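Teaching the arm in the simulated kitchen — remote control or by hand?
Board: Home Robotics, Teaching and Demos

plornico_nima
Hello all, and sorry in advance for the length! I've been steering the arm round our simulated kitchen with the handheld controller, recording demonstrations for the Merkthorpe project, and I've got 161 saved since November. My trouble is the approach to the counter. I creep in, stop, have a little think, creep in again — and I'm worried it will learn all my dithering along with the task.

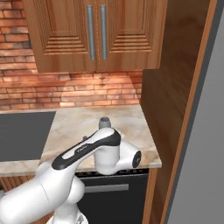

Boris reckons I should bin anything with a pause in it, but that would cost me most of a Saturday's work, so I'd love a second opinion before I do anything rash.

BorisNik
I do reckon that, and I'll say it again! A pause teaches it to pause. Trim them or redo them.

fidel_f
Oh, I'd be gentler than that, Boris. Slowing down near glassware is good manners, and I'd want a robot to pick it up. I'd cut the long dithers in the open and leave the careful bits near the glass alone.

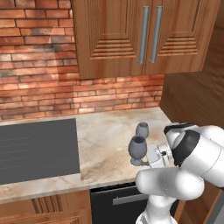
Gripper beside the nearer of the two wine glasses.

Going in low by the foot like that, I'd take all the time I needed.

gh_kazemi
Can I put in a word for guiding by hand? We do it on the real arm at Gindix, and you feel straight away when a joint is getting near its limit, which you never do with a controller.

plornico_nima
I'd love to, but there's nothing to take hold of in a simulator, is there! What I do have is a second view from the side, with the oven and a drawer in it, and I've started looking at that before each run.

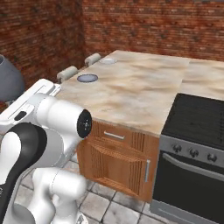 It helps me judge how the elbow is folded, and I've had far fewer stops this week. Boris, I'll redo 2 of the worst ones tonight and we can compare.

BorisNik
Redo 3 and I'll stop grumbling.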